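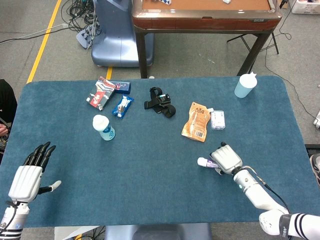 White tube with a purple label, taken up from the mixed table. Boxes, bottles and snack packets still on the mat.

Small Goods, Mixed Table
Sasex Household Goods Gallery, page 16 of 26

The small goods pages cover the things that end up in bathroom cabinets, kitchen drawers, coat pockets and the bottoms of bags. The full list runs to 525 items. Most are ordinary packaged goods, bought in regular stores and kept in their original boxes, wrappers and bottles. A few have no packaging at all, such as straps and cords.

This page is for the mixed table, where things from different shelves are put out together before being sorted. The single-shelf pages come earlier in the gallery and are easier to use if you are looking for one type of item.

The mat
Teal-blue felt, laid over a large rectangular table. Felt was picked after the bare tabletop proved too slick for small cartons. It also keeps round bottles from rolling when they are on their sides. It does pick up lint and crumbs, so it gets brushed at the end of every session and again before anything white goes down on it.

Printed boxes
One is red, white and black, and it leans over a dark blue one. A small white box with blue printing is farther to the right. Cartons are listed by their outside size and main color. Crushed corners are noted on the list but are not a reason to take a box out of use. An open flap is, until it has been taped.

Snack packets
The blue wrapper and the orange-tan pouch both belong with snacks. Packets are the items most often put back in the wrong place. They get folded, they slide under boxes, and two flavors of the same thing can look alike from a distance. We go by the barcode when there is any doubt. Packets that have been squeezed too many times are retired, and the contents are thrown out.

Bottles
The bottle with the blue label has a round white cap. The translucent light-blue one is a squeeze bottle with a pointed nozzle cap. Both are standing up, and that is how bottles should be set out on the mixed table. Lids are checked before a bottle leaves the shelf. Nozzle caps get a second check, as they can look closed when they are a half turn loose.

Tubes
Tubes are hard to shelve. They do not stack, and a partly used one will not stand on its cap for long. Ours are kept flat in a shallow tray, caps all facing the same way, labels up. The tray holds toothpaste, ointments and hand creams together — sorting them any finer made the tray slower to use and did not cut down on mistakes.

Straps and loose pieces
The black strap has a buckle and a small blue-and-white tag. Tags stay on. Without a tag, a strap tends to end up in the cord bin, where it can sit for months before anyone looks for it. Straps are stored loosely coiled. Tight coils leave a bend that takes a long time to come out.

How the table is sorted
Everything from the mixed table goes into one of 6 trays:

Boxes and cartons
Snack packets
Bottles
Tubes
Straps and cords
Anything else

The last tray is emptied first. If an item has been in it more than twice, it gets a place of its own on the shelves and a line on the list. Trays are carried to the shelves one at a time and the labels on the shelf edge are read again before anything is put down.

Order matters less than it used to. We once sorted all the boxes first, then all the bottles and so on, with the idea that it would be faster. It left the small things for last, when the light was poorest. Now items are picked up as they come. Small pieces near tall ones are usually worth moving early — a strap or a wrapper is easy to cover up by accident.

The room
The Solanki room has gray carpet and enough floor for more than one table. The wooden-framed table with the orange-brown top stands beyond the mat table and is used for things that are waiting. Shelving is from Tedard, adjustable, and was moved over from the Ganover building in November along with the trays. The shelf labels were reprinted after the move in larger type.

Notes on the list
Colors on the list are plain color names. Orange-tan is as detailed as it gets.
An item with two names goes under the shorter one.
Empty packages are marked E and stay in the same tray as full ones.
Items that leak are removed from the list the same day.
Replacements keep the old number if the package design has not changed. If it has, they get a new number at the end.

Corrections
An earlier version of this page put the small white box with the squeeze bottles. It is now under printed boxes. The felt was also listed as green, and that has been changed to teal-blue to match the supply list.

More in this gallery
Page 14: Kitchen drawer, utensils
Page 15: Bathroom cabinet, top shelf
Page 17: Cords and chargers
Page 18: Desk supplies

Back to Sasex gallery index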